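Progress report no. 2: home handling project, Innes workshop
Prepared by Jinlong Fu for Lewis Aitken, Brosmont Small Projects Fund
2 May 2024

Dear Lewis,

Please find my second report on the handling project. I have tried to keep it shorter than the February one, and I have put the money part at the end as you asked.

The work is now in two places. The arm itself is on the bench in the shared workshop at Innes, where we have the power supply and the mill. The hand-held gripper is used in an ordinary home, because the purpose of the grant is to learn how people grasp household things, and a workshop bench does not teach very much about this. The living room has a large table with a polished top, and on it we put a dark green board with a metal rim. The board gives the same working area for every session, so the recordings can be compared with each other later.

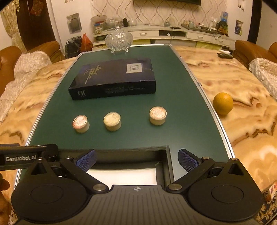 Hand-held gripper over the green board, finger pads open, with three small tubs and a flat box behind them.

Since the last report we have finished 41 sessions with the gripper. A session is one person doing one task until they are satisfied with it or want to stop. The small tubs are the easiest objects. The flat box is harder, as it is wide compared with the opening of the fingers, and people must decide if they will push it, turn it or take it by a corner. I did not expect so many different ways to do this. We have kept all of them and made no rule about which one is correct.

The pads were my main worry in February. You will remember that the first set on the Innes arm was smooth and let go of anything glossy. I have now made new pads for the arm from a textured rubber sheet, and they hold much better on the same trial objects. The glue is still not good enough. One pad came off at the corner during the second week and I have put it back with a different adhesive, which needs a full day to cure. If it fails again I will use small screws from behind, although this means to remake the finger tips.

The Ruvmont controller was delivered late, and for this reason the arm has fallen behind the recordings. It is wired now and both fingers close when they are told to.

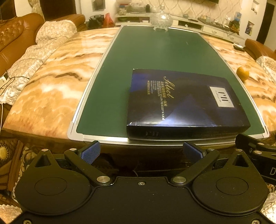 The closing speed is a different matter. At the lowest setting the motor stops before the fingers meet, and at the next setting it is too quick for my taste near anything made of glass. Hustia, who supply the motor, have suggested a change of gear, and I have ordered the part from the money left under "mechanical". Until it arrives the arm will only practise with foam blocks.

Two points did not go well and I want to be open about them. First, I lost one afternoon of recordings by saving over the folder. The copies are now made to a separate drive at the end of each day. Second, my labels for the tasks were not consistent. I wrote "pick up" and "lift" for the same action, so I must go back through the early sessions and correct them by hand. This is slow work, but it does not cost anything except my evenings.

Spending is inside the budget. The cable and connectors were cheaper than planned, the rubber sheet was dearer, and together they nearly cancel. Receipts are in the shared folder, with the workshop fees on their own page.

For the next period I plan to fit the new gear, finish the labels and start to play the recorded movements on the arm, slowly at first. I would need 8 more weeks for this. The extension does not ask for extra money, only for the end date to move, and I would be grateful for your answer before I book the bench at Innes again.

With kind regards,
Jinlong Fu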